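The Delivery Desk, Since February

Drunholm used to send its trainee couriers out in the rain. Now the robots learn the routes first, in a simulated town, and the six o'clock shift spends its mornings marking their homework.
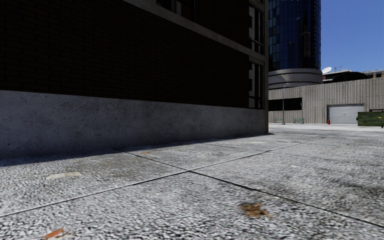
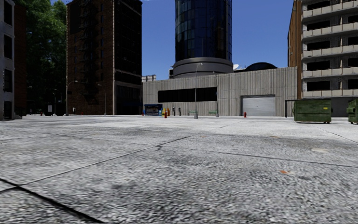
The practice town, where it never rains.

Edeltraud Eder drove a van for Killwood and now reviews 185 runs a day from a chair, with a biscuit. Her job title has changed 4 times. She knows the white roll-up door on the low grey building better than her own front door, and has asked twice for somebody to put a parcel behind it. Piroska Vass, who schedules the reviews, misses the arguments about parking. The pay is the same — the step count isn't. Zadeo, who supply the software, have sent us almost 300 pages on posture.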